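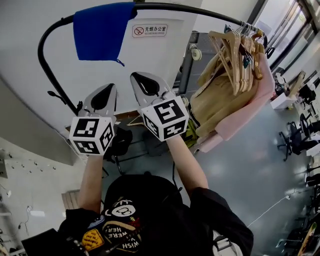

Unit 6. Hand-Held Gripper Pair: Setup, Daily Checks and Jaw Replacement

Course handout, revised 2025-10-17
Prepared by Ebony Goodwin. Bench procedures checked by Pascal Bouvier.

6.1 Scope

This unit covers the care of one recording cell: two hand-held grippers, the head camera, and the clothes rack used for the garment tasks. The arm that later runs the trained policy is covered in Unit 8. Students should have read Unit 5 (camera calibration) first. Terms used there are not defined again.

6.2 Parts of the gripper

Each gripper has a pair of gray finger-like jaws with teardrop-shaped cutouts. The jaws are mounted above two white cubes that carry black-and-white marker patterns. The cutouts let the finger bend around an object when the jaw closes. The cubes give the head camera something to track, so that the position of each hand can be worked out after the session.

Left and right units are not interchangeable in software. The cell reads the marker numbers and assigns a side from them. If the units are swapped between hands, the session will record without any warning and the two hand tracks will be crossed in the output.

6.3 Setup before a session

1. Place the rack so that its top is within easy reach with both arms raised. The operator should not have to stand on the toes or lean.

2. Hang the cloth and garments for the task. Leave enough open rail to work on.

3. Clear the floor where the operator will step. Move chairs back and route loose cables away from the rack.

4. Wipe the marker faces with a dry cloth. Do not use alcohol. It lifts the print at the corners.

5. Fit the head camera and tighten the strap. Have the operator look down, then up at the rail. The camera must not shift.

6. Pick up both grippers and hold them at rail height. Check the preview. At least one marker face on each cube should be readable.

7. Open and close each jaw fully 3 times. Watch the opening value on the preview. It should return to the same reading at each end of travel.

8. Record a short test clip and run the Toprak checker on it. Do not start the session on a failed check.

6.4 Lighting

Daylight from a window row is the usual cause of lost markers. A face turned toward the glass can wash out, and a face turned away can go too dark. Lock the exposure with the grippers at rail height and pointed at the rack. Do not lock it while the camera is facing the windows. If the light changes during the session, stop, lock again and note the time in the log.

6.5 Marker loss

The checker reports the share of frames in which each cube was found. The course limit is 80 percent for either hand. Below that, work through the following in order:

Hanging cloth in front of a cube. Change the approach so the hand comes in beside the fabric.
Sleeve over a cube. Push the sleeve up and secure it.
Dirty or lifted face. Clean or replace the print.
Cube loose on its mount. Tighten, then repeat the calibration from Unit 5.

A loose cube is the most serious of these. The markers are still found, the report looks normal, and every hand position is wrong by the amount of the play. Session 1222 in the course archive shows this fault and is used in Exercise 6B.

6.6 Jaw replacement

Replace jaws as a pair. Signs of wear are whitening at the narrow end of a cutout, a tip that no longer meets its partner, and fabric slipping out under light pull.

1. Switch off the gripper and open the jaws by hand.
2. Remove the two screws at the base of each finger. Keep the Randetti washers; the new jaws do not come with them.
3. Seat the new finger flat against the carrier before starting either screw.
4. Tighten the screws alternately. Stop when snug.
5. Close the jaw and check that the tips meet along their full width.
6. Repeat steps 7 and 8 of section 6.3.
7. Enter the change in the log with the jaw batch number.

6.7 Exercises

6A. Carry out the full setup with a partner and hand in the checker report.

6B. Load session 1222. Find the first clip in which the left cube has moved on its mount and explain how you found it.

6C. Replace one pair of jaws. Compare the opening values before and after.

Reading for next unit: Eltamard manual, pages 43 to the end of the chapter.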